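Teach the robot by hand, and keep the bad goes

Anyone who has trained a new starter on a packing line knows how it goes. You show them the job. They do it while you watch. You say "not like that" a few times, and by the end of the shift they are slower than you but safe to leave. Showing a robot arm a job ought to work in much the same way, and the methods now on sale say that it does. I think they are half right, and the half they get wrong is costing people a lot of time.

I have spent most of the past year on one small sorting job. Rings arrive on a turntable, a fixed bar gathers them up, and the arm has to pick them off and put them in a bin. A child could do it. We set it up in simulation first, under the project name Cillska, and people drove the arm by remote control to give it something to learn from. Later we did some of the same teaching on a real arm at the Nivholm workshop, by taking hold of the wrist and moving it through the task.

Both ways count as showing. They are very different to do, and they produce different teachers.

When you guide an arm by hand you feel its weight and its joints. You find out at once that a reach which looks easy on a drawing needs the elbow to swing somewhere awkward. You also tend to cheat. Your own hand is near the parts, your eyes are near the parts, and you correct for things the arm will have no way of noticing later on. I have watched skilled people give a lovely smooth showing that was useless, as they were steering by a view the robot did not have.

Remote control takes that away. You sit at a screen with a handset, you see what you are given, and you have to make do. It is slower and more tiring. Most people dislike it for the first hour. But what they know when they make a choice is much closer to what the arm will know, and I have come round to the view that this matters more than smoothness.

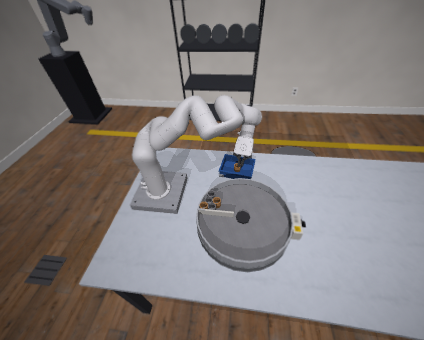 Owen

Consider the pick itself. Five rings have come to rest close together by the bar, three grey and two orange, and there is already an orange-coloured one at the fingertips inside the blue bin. Anyone at the controls has a decision to make about what comes next. One orange ring is on the right of the cluster. The other is at the lower left, near the end of the bar, with a grey ring between the two. Do you go for the easier one first? Do you nudge the group apart before you try? People answer this differently, and they are often unable to say why they chose as they did.

That is the strongest argument for showing over writing rules. I tried writing the rules. I filled four pages and still had not covered what to do when a ring leans on its neighbour. An operator deals with it in a couple of seconds.

My complaint is about what happens next. Over the run of the project we recorded 3718 showings. Before any training took place, someone went through them and threw out everything that looked untidy: the missed grips, the second attempts, the times a ring was dropped and fetched back. We were left with 3494. On paper that is a small loss. In practice the 224 that went in the bin were nearly all the ones in which something had gone wrong and a person had put it right.

An arm taught only on clean goes does well until its first mistake. Then it is in a position it has never been shown, and it either stops or carries on as though it were holding a ring. We saw both. When we put the untidy ones back, the arm began to return for dropped rings. It was a little less neat overall, and I would take that trade every time.

I know the case against. The people who make Ziltus, the software we used to sort the recordings, would say that bad habits get copied as faithfully as good ones, and they do. One of our operators paused before every grip, and for some weeks the arm paused too. A few goes should be thrown away. If the handset loses its link halfway across the table, there is nothing in that worth learning. But a fumble followed by a recovery is a lesson, and it should be marked as one and kept.

There is also the matter of who does the showing. The usual practice is to pick your best operator and let them do all of it. I would use at least 3 people, and I would make sure one of them was fairly new. New people get into trouble more often. They approach from odd angles and leave the cluster in states the expert never sees. In our set, 1094 of the showings came from operators in their first fortnight, and I would not want to be without them.

None of this makes showing cheap. Managers hear that a robot can be taught by example and picture an afternoon's work. Ours took from March until well after the summer, and the greater part of that was people sitting at controls, doing the same dull pick again with the rings in slightly different places. They ought to be paid and rested as people doing skilled work. In a good many places they are treated as a stopgap until the machine is ready, and they know it, and the recordings they make late in a shift are poor.

If you are about to start on a job like this, spend less on the arm and more on the hours. Let the operators talk to whoever is doing the training - in our case they sat in separate buildings until the summer - and ask them which goes they would keep. Ours had opinions about nearly every one.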